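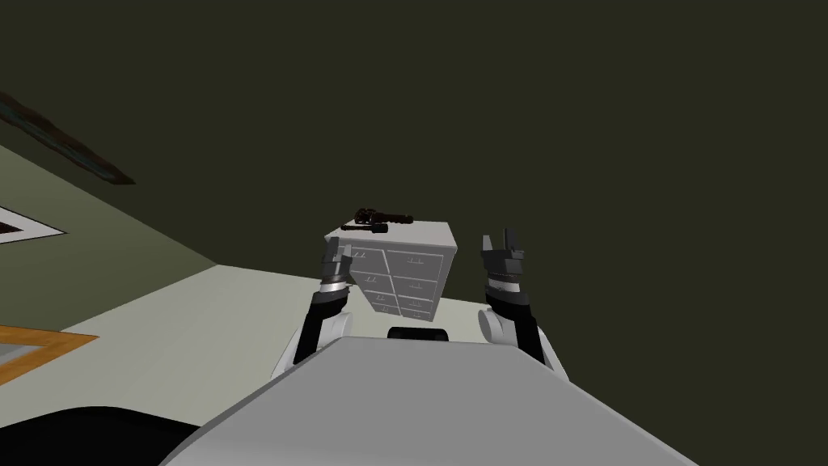 Figure 3. Rendering: Thaddeus Tran.

4. Storage conditions and germination

The Prakholm seed library keeps its packets indoors all year. Members take seed in spring and return a share of what they harvest, usually in September. When we began the study the collection held some 600 packets, most of them beans, lettuce, onions and tomatoes. Records for each packet gave the variety, the grower and the month it came in. Few gave any information on how the seed had been dried.

We drew 170 packets for testing. Packets were left out if they held too little seed for a full test or if the label could not be read. The two sites, Prakholm and Mustoten, use the same paper envelopes but keep them differently. At Prakholm the envelopes stand upright in open trays on a shelf above a radiator. At Mustoten they are kept in closed drawers in an unheated back hall, sorted by crop and then by year.

Seeds were placed on damp paper towels, rolled, and held in plastic bags at room temperature. Each roll was checked every morning at 8 and the sprouted seeds were removed. A seed counted as sprouted once the root was longer than the seed itself. Lettuce rolls were kept in light and the others in the dark. Rolls with heavy mold were thrown out and repeated once with fresh seed from the same packet.

Crop mattered more than site. Onion seed did poorly at both places, and packets more than two years old often gave no sprouts at all. Tomato seed held up well, even in the oldest packets we had. Beans fell between the two, and here the sites did differ — bean packets from the radiator shelf sprouted later and less evenly than those from the back hall. We do not think temperature alone explains the gap. The Prakholm room is also damper in the fall, when wet coats are hung there, and the envelopes take up moisture.

Myung, a local pole bean grown at both sites, gave the clearest comparison. We had 42 packets of it, split evenly between the two collections and close in age. The Mustoten packets sprouted more fully in nearly every pairing. The exceptions came from a single grower whose seed had been shelled while the pods were still green. That seed was wrinkled and light for its size, and it did badly wherever it was kept.
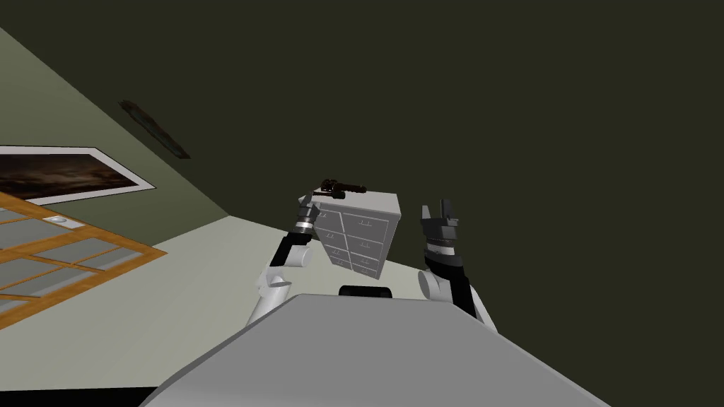

How often should bean seed in a collection like these be retested?

Once a year is enough for bean seed kept dry and cool, and twice a year for seed kept in a heated or damp room.

Lettuce results are harder to read. Many of the packets were mixtures, and the different types in a mixture did not sprout at the same rate. We report them as a single group in the appendix and draw nothing further from them.

After the tests, Prakholm moved its bean envelopes to glass jars with tight lids and left the rest of the collection where it was. The next section compares these results with the records from Dromotmont, where seed has been kept in jars from the start.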